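Help pages > House and garden > Laundry and cleaning > Work gloves

Print this page | E-mail this page

Cleaning canvas work gloves with a knitted cuff

Posted by Pushpa Vashisht, 03/10/2018

I have a pair of cream work gloves that I bought in July from the hardware shop in Stokstead. The backs are a heavy canvas sort of cloth with black stitching, and there is a dark grey patch on the back that feels like rubber. The cuff is white ribbed knit with two grey stripes. They have gone grey and smudgy from shifting bricks and I would like to get them clean without ruining them. The label has come out so I don't know what they are made of.

My other pair went through the machine at 50 degrees and the cuffs came out so baggy that grit falls straight in. I don't want to do that again. Can these be washed by hand, and how should they be dried? At the moment I just hang them up when I come in. 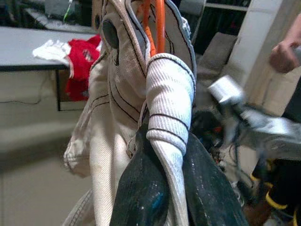
One of the gloves on the orange rod, with the striped cuff folded over.

I have washing powder, washing-up liquid and a bar of plain soap in the house. I would rather not buy anything special if I can help it.

Tasell

Yes, wash them by hand. Brush off the dry dirt first, outdoors, with an old nail brush. Then put the gloves on and wash your hands in warm water, 30 degrees or a bit under, with the bar soap. You can feel where the dirt is that way. Go along the seams with the brush but leave the knitted part alone apart from squeezing suds through it. Rinse until the water is clear.

Don't wring them. Roll them in an old towel and press down on it, then pull the fingers straight.

For drying, I wouldn't hang them with the cuff dangling while they are full of water. The weight pulls on the knit. Lay them flat on a rack overnight with the cuffs turned back, and hang them once they are only damp. Mine take 3 days in the back porch at this time of year. Keep them off the radiator, as the rubber patch can go stiff and start to lift at the edges.

You won't get all the grey out. Canvas holds on to brick dust.

Vishwakarma

I just put mine in with the dog towels and they are fine.

Maden

Agree with Tasell on most of it. I use washing-up liquid, a small squirt, and it shifts grease better than soap. No bleach on them at all, it weakens the stitching and the white cuff can turn yellow.

If the cuffs do go slack, sew a bit of narrow elastic round the inside. I did that on an old pair and got another winter out of them.

Print this page | E-mail this page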